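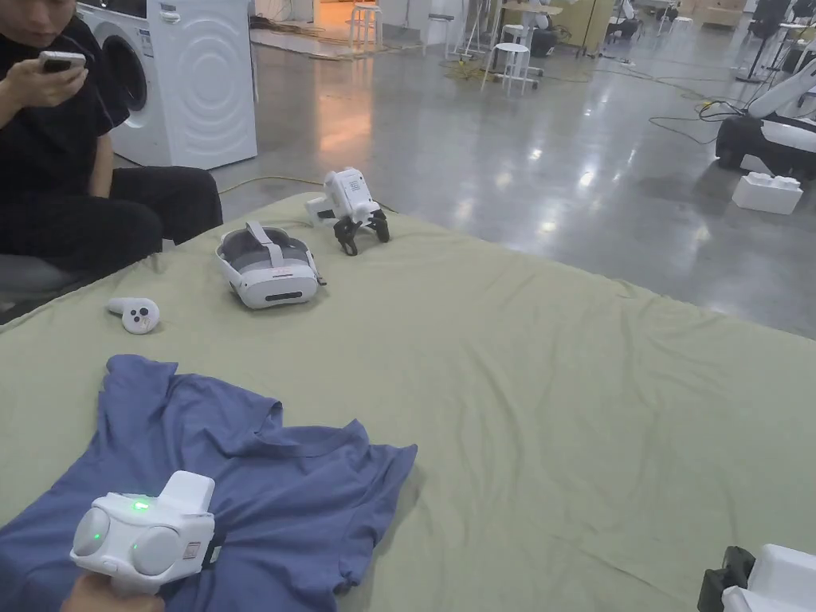

A day out at Breludside

The train from Protimcombe gets into Breludside at ten to nine if it is in the mood, and on the morning of our visit it very nearly was, so there was time for a bacon roll at the station before the walk down to the Tadudeo workshop. I mention the roll only because it was a very good one, and because Remigiusz Górecki, who had come along with me, talked all through his about gearboxes and let it go cold.

We had been invited to try the Haddad hand kit, which Tadudeo hopes to start sending out in April. For readers who missed the spring newsletter, it is a set of hand-held grippers that you use to do an ordinary job yourself, so that the movements can be recorded and used to teach a robot the same job later on. You don't need a robot at home to use it, and that was the part that interested our group, as none of us has the floor space (or, in my case, the permission).

The workshop itself

I had expected something cramped and oily, and it was neither. It is one long open room with a polished concrete floor that throws the ceiling lights back at you, white desks on casters, stools all over the place and pipes running bare overhead. There are cables across parts of the floor, so do look where you are putting your feet if you go. A white robot with black joints stands out in the middle on a wheeled base, and I'm afraid I said good morning to it.

What charmed me most was the home corner, where there is a washing machine and a great wide surface made up with a pale green sheet, and a tall grey padded headboard down one side, much smarter than the one I have. Josiane Leclerc, who looks after visitors and seems to look after most other things besides, told us that they had begun with a bare worktop and found that people moved quite differently at it. Give them a sheet with creases in it and they start fussing with the laundry as they would in their own bedroom. I thought that very sensible.

Picking up the gripper

The gripper is a blocky white thing with rounded corners, and on the one I was handed there was a little green light on top. My first feeling was that it was bigger than it needed to be, and my second, after a few minutes, was that I had stopped noticing. You work the fingers with your own hand and they close on whatever is in front of them. The black fingers are thick, curved affairs, bolted at the joints with ordinary hex-socket screws, and Remigiusz was delighted by this, as he has strong views on things that can't be taken apart.

My task was to fold a T-shirt. I have folded T-shirts for most of my life and I was dreadful at it! The fingers want to take a proper mouthful of cloth, so if you go in too flat you simply push a ripple along in front of you, and if you go in too steep you come up with a good handful of sheet as well. Josiane's advice was to pinch at the shoulder seam, where there is a bit more to get hold of, and to lift before you pull. By my fourth go I had something you could have put in a drawer, if the drawer was deep enough and you weren't expecting company.

Remigiusz did rather better and was gracious about it for at least an hour. He also wanted to try small things, and small things were to be had: batteries, a little yellow pouch, a flat white box, a plastic bag with some papers under it. He liked the batteries least. They roll, and chasing a rolling battery with two fat fingers is a fine way to lose your temper. The soft toy was easy by comparison, and I would start a child or a nervous beginner on that.

There is a white headset and a small controller that belong with the set. We were shown how they are put on and spent about as long adjusting the strap as doing anything else. People with spectacles should allow extra time and bring a cloth.
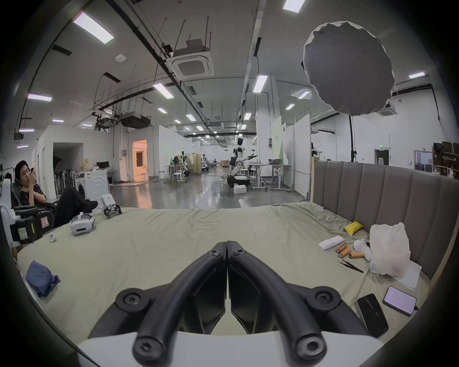
What you get and what it costs

The kit on offer is a pair of grippers, the headset and controller, a charger and a printed guide, all in a carrying case, at £866 for clubs and schools. Hire is £103 a week, with the postage both ways included, and I suspect that is how most of us would go about it. The batteries gave around two hours in the workshop's own trials, and Remigiusz asked for that in writing, and got it.

Recordings are sent to Tadudeo, checked, and sent back to you with notes. They had 2686 of them on the books when we called, nearly all of laundry and tidying, and would dearly like some washing-up. I can see the difficulty there and said so. The checking takes a few days, and I would have liked a simple sign on the spot that a recording was any good, as it is disheartening to fold your best shirt and not know. Josiane wrote that down.

My other grumble is the guide. It runs to 20 pages and the one you want first, on how to hold the thing, is at the back. The print is also on the small side. The people were so patient with us that it feels mean to complain, but a newcomer at home won't have Josiane standing beside them.

If you'd like to go

Visits are by arrangement, mornings only, and they prefer groups of four or fewer. It is fifteen minutes on foot from the station, downhill going and therefore uphill coming back – there is a bus, but we didn't find it. Wear sleeves that you can push up. Tea is provided and the biscuits were generous.

I have put our name down for a week's hire in the summer, and anyone who fancies a turn should let me or Remigiusz know which evenings they can manage. Please bring your own T-shirt.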